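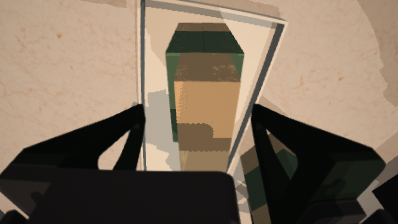

The Simulator Comes First

At Dosley, students in the second-year automation course do not touch a real arm until November. Before that they work in Wadulano, the simulator the department adopted when lab time became too scarce to share. The main assignment is called carton transfer. An arm with a two-finger gripper has to lift a carton out of a clear container and set it down on the work surface without moving the container.

The task is harder than it sounds. The container walls leave little clearance for the fingers, and a grip that closes on the walls counts as a failed attempt. A grip on one corner of the carton lets it swing during the lift. Students write the approach, the closing force and the retreat as separate stages, and each stage is scored separately.

The wrist camera causes most of the early trouble. It looks straight down, and at close range the gripper body covers the near end of whatever it is reaching for. A program that waits for a full outline of the carton will wait forever. Most teams now estimate position from the far end and the long edges, then hold that estimate for the last stretch of the descent.

Transparent walls are the second problem. In the simulator they show as thin pale rims with darker bands inside, and an edge detector will happily report several lines where there is one wall. Shadows add more. The team behind a program named Paul spent most of a term separating wall edges from shadow edges before giving up on color and fitting straight lines only. Their success rate improved, but the program became slow. It is still the slowest in the class.

Scenes are varied on purpose. Lighting, surface pattern and object position change between runs, and extra cartons may be placed outside the container. A program that picks the wrong carton loses the run. By the end of the last term the class had logged 3,044 attempts, all of them stored with camera views and joint positions so that a failure can be replayed later.

Teams have 4 members and are given 10 runs for the final grade. The programs are then moved to the hardware, a pair of arms supplied by Flavach, where each team gets 2 sessions. Results usually drop. Friction is the common culprit: cartons in the simulator do not crush, and real ones do. Several teams have had to lower their closing force on the first day and rewrite the lift to match.

Students may submit a revised program after the hardware sessions, along with a log of every parameter they changed. The log carries as much weight in the grade as the program.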